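搜索本站 请输入关键词 搜索

Zivico 仿真小相册：勺子篇

最后更新：四月

先说一下这个相册是干嘛的。我在 Akbridge 写抓取规划这块的软件，平时打交道最多的就是仿真器里的夹爪和各种餐具。Zivico 是我们内部那套工具的名字，从感知、规划到底层控制都塞在里面，代码写得有新有旧，别太期待整洁（笑）。这一页放的是勺子，碗和杯子以后另开一页，叉子嘛……叉子我暂时不想提。

勺子这东西看着简单，做起来是真的磨人！柄又细又直，留给手指的接触面就那么一点点；勺头偏偏又宽又重，重心跟抓的地方隔得老远，手腕转快一点它就在指缝里打转。我最早写的规划器只看点云算法向量，给出来的候选抓取一大半都落在勺头边缘上，分数还特别高，把我气得不轻。后来 Suha Awwad 建议我先把物体拆成“头”和“柄”两段，各算各的主轴，再让采样器只在柄那一段撒点，候选一下子就干净多了。

然后是朝向的问题。我们想要的是勺头朝上、柄竖着夹住，这样后面接“转移”和“放进杯子”两个动作都顺。规划器里原来写死了一个 90 度的腕部翻转，我图省事直接插值过去，中间好几个姿态离关节极限近得吓人。现在改成两段，先抬再转，每段单独查碰撞，慢是慢了点，但日志读起来舒服，哪一段挂了一眼就能找到。

感知那边也有一堆小毛病。大理石台面的纹理又碎又花，浅色纹路一条一条的，分割网络特别容易把一截石纹当成勺柄的延长线。Ruba Obeidat 给渲染脚本加了随机换台面的开关，又加了颜色扰动，重新训完以后误检少了很多。我自己调试喜欢固定一个随机种子，2621，没什么讲究，就是有天晚上随手敲的，后来全组都跟着用，改都改不掉了。

控制部分我只啰嗦一句：仿真里的接触参数真的要自己调一遍。摩擦给大了，什么烂抓取都能拿得住，你会觉得自己是天才；给小了，勺子刚离桌就往下滑，又开始怀疑人生。我现在每个候选都用两组摩擦各跑一遍，两边都站得住才写进库里。

白勺子，夹的是柄，勺头朝上，黑色手指把柄尾收在中间，后面是深色大理石。
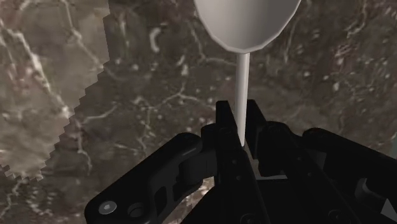 写进库里的抓取还要再过一道回放，就是把轨迹从头到尾重跑，看每一步的状态跟记录对不对得上。这步我以前老偷懒跳过，结果有个控制器的时间步改了我都不知道，白白查了一整个星期五。所以现在回放脚本直接挂在提交流程里，不过就别想合并。下一步想把开合宽度也交给规划器自己选，目前还是手填的，换一把粗一点的勺子就得重填，烦得很。

读者留言

Guido Longo：两段式翻转这个思路不错，我们这边也是插值插出过怪姿态。你碰撞检查用的是凸包还是原始网格？

作者回复：粗查用凸包，最后一遍用原始网格，夹爪连杆那几块太复杂了，全用网格我等不起哈哈。

Abena Amegashie：求叉子篇！！你越不想提我越想看。

Ynyr Meredith：摩擦跑两组的做法抄走了，谢谢。种子我就不抄了。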